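Tranedside Everyday Tableware, Pink and Green

The Tranedside range is a plain set of dishes for breakfasts, sandwiches and small lunches. It comes in two plate shapes and one bowl, and every piece is sold singly, so you can buy one bowl or a full set for the household. Colors can be mixed in the same order.

The flat plate is 22 cm across and has a slightly raised rim. It holds a couple of slices of toast or a whole sandwich with room for something on the side. The rim keeps crumbs on the plate and gives you something to grip when you pick it up. The most ordered color is pink.

The bowl is pale green outside and a lighter mint inside. It is meant for cereal, soup, cut fruit or salad leaves waiting to go into a sandwich. Bowls stack inside one another and six of them fit on a standard cupboard shelf.
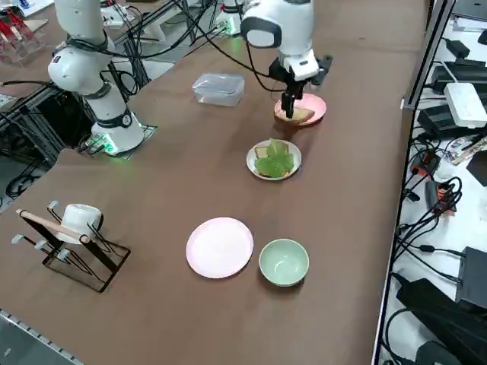 The small plate is sold in white only. Customers use it for building sandwiches before lunch, for cake, or as a lid over a bowl in the fridge. It weighs 260 g.

For leftovers and packed lunches, the matching item is the Potport box, a clear rectangular plastic container with a transparent lid. It is listed on its own page and is not included in any of the tableware sets.

Care

Plates and bowls can go in the dishwasher on either rack. Do not use scouring pads on the colored pieces, as they dull the finish. The plates and bowl are safe in the microwave but should not go in the oven or under a broiler. Potport lids should be washed by hand.

Ordering

Single pieces ship within two working days. The 12-piece set (four flat plates, four small plates, four bowls) is packed in one carton and ships on Tuesday each week. Green bowls are out of stock in the 12-piece set until June, but single green bowls are available now.

If a piece arrives chipped, send a photo and your order number to Reet Jankauskaitė in customer service and we will send another. You do not need to return the damaged one.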